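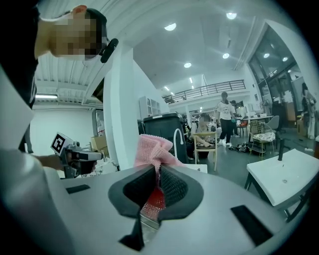
Stilluden bottling plant – apartments, allegedly

wragg_d
Drornia has finally filed something for the old Stilluden plant. 663 apartments, a grocery store, and "up to 500" parking spaces, "up to" being the part I'd underline. The site is 26 acres, most of it weeds and one very large boiler. This is the fourth plan I've lived through. I still have the tote bag from the aquarium one.

eunji_um
I read the filing over lunch. It's five stories along Yeom Street and steps down toward the creek. Better than the outlet mall, which had a moat.

Brickyard Lou
It was a "water feature."

eunji_um
It had a bridge over it, Lou.

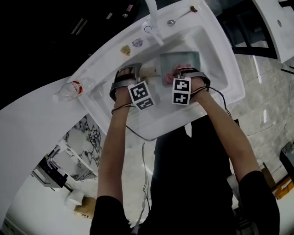

Hands in the sink, meat on the tray.

Brickyard Lou
Anyway. Where do 663 households park if there are 500 spaces? On my street, that's where. I went to the first meeting and asked, and was told that people are "shifting their habits." My neighbor has three trucks. He has shifted nothing.

okhee_so
The train station is a nine-minute walk from the plant gate. I do it every morning. Plenty of people would take an apartment there with no car if the rent were sane, and I'd rather have neighbors than a boiler.

Brickyard Lou
Nine minutes in June. Try it in November when the underpass floods.

okhee_so
I did. I own boots.

wragg_d
Does anybody know who actually holds the land? The filing says Drornia is the applicant, but the county site still has it under Emedetti.

ekua.nartey
Emedetti still owns it. Drornia has an option to buy, and the option is worth something only if the zoning goes through. I do title work, so I've looked at this parcel more often than I've looked at my own. Emedetti has sold options on that land to everybody short of the mail carrier. They get paid each time and the weeds stay where they are.

wragg_d
So the business is the weeds.

ekua.nartey
It's a decent business. No payroll.

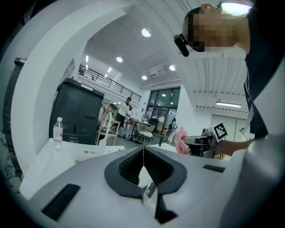
sunja_h
The train side of the site is what I'd push them on, because the filing gives one page to the walkway and eleven to the entrance canopy on Yeom Street. I've now seen the canopy drawing twice and still can't tell what it's for. Picture that broad white band that arcs down the left, then put it over a front door and call it a "gateway." It would keep the rain off two people, if they liked each other. Meanwhile the underpass gets one new light. I'd trade the whole canopy for a drain.

okhee_so
Seconded on the drain.

Brickyard Lou
Thirded, and I don't even want the apartments.

eunji_um
Lou agreeing with something, please pin this.

Brickyard Lou
I agreed with a drain. Calm down.

ekua.nartey
If you want the underpass in there, send it in writing before the hearing and name the parcel. Comments that just say "traffic" go in a folder. Ask for the drain as a condition of the zoning change. Drornia will grumble and then price it, and it's cheaper than the canopy by a mile.

wragg_d
I'll write up a draft tonight and post it here. Lou, you can add a paragraph about the trucks.

Brickyard Lou
I'll need two.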